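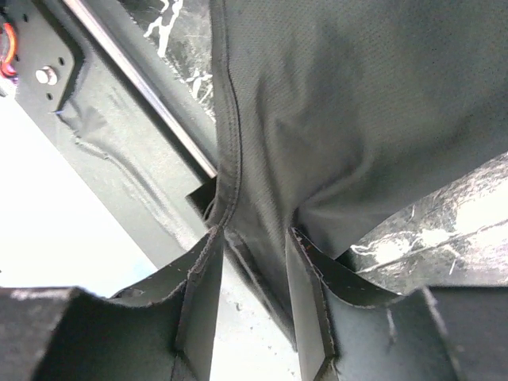 About Zallau

We fold clothes, and we love it! Zallau began with one long table and a belief that a clean shirt deserves better than a heap on a chair. These days we wash, press and fold for homes and small shops all over town, and 793 households send us their laundry on a regular basis.

What we do all day

Dark clothes are our favorite. Black cotton shows every bit of lint and every crooked crease, so a neat black stack is something to be proud of – we still hold one up and grin now and then. We start by finding the hem and the seams, because they tell you which way a garment wants to lie. Then it gets spread out flat, the top edge is pulled taut, and the soft creases lower down are smoothed away before the first fold.

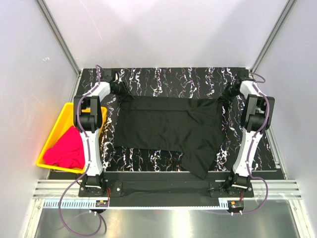 A customer from our Prerkeck route told us that she had folded T-shirts in thirds her whole life and switched to our way after one delivery, and now her drawer finally shuts. Notes like hers go up on the wall by the kettle.

Where to find us

The main shop is on Bachmann Street, with a drop-off counter at the Jalari market hall. Bags are ready in 36 hours, bedding takes a little longer. We also run a folding class each September for anyone who wants to learn (bring your own shirts, the more wrinkled the better!).

Page updated 08/09/2019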